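# Knight underpromotion scoring in the Larnarley league database

**sutetti_k** (OP)
Chess table, tan top

I keep the results file for our league. It holds 2416 games in PGN. When I export to the Flaltbridge format, every promotion to a knight is read back as a promotion to a queen. The source line is `e8=N+`. After import it shows `e8=Q+`. Four games are affected so far.

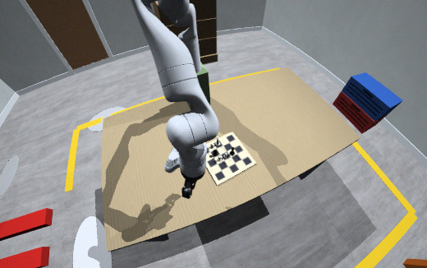

*Board and table, render.*

**rank8file**
The import filter is reading the move without the equals sign. Older files wrote `e8N`. Check which export option you have set.

**sutetti_k**
It is set to standard. The equals sign is in the exported file. I opened it in a text editor.

**chu_endgames**
Then it's the reader. I would drop that format and keep PGN only. Every program takes it.

**rank8file**
Disagree. The pairing software at Larnarley only takes the Flaltbridge format, so dropping it means typing results in by hand.

**chu_endgames**
Results, yes. Pairing doesn't need the moves. Export headers only and leave the move text in the PGN.

**rank8file**
That loses the move count, and our tiebreak report uses it.

**sutetti_k**
Tried version 8 of the filter on a batch of 100 games. Knights come through correctly. Bishop promotions still fail, one game in that batch. I'll fix that one by hand and rerun the full file tonight.

**chu_endgames**
Keep the old export until you have compared the two.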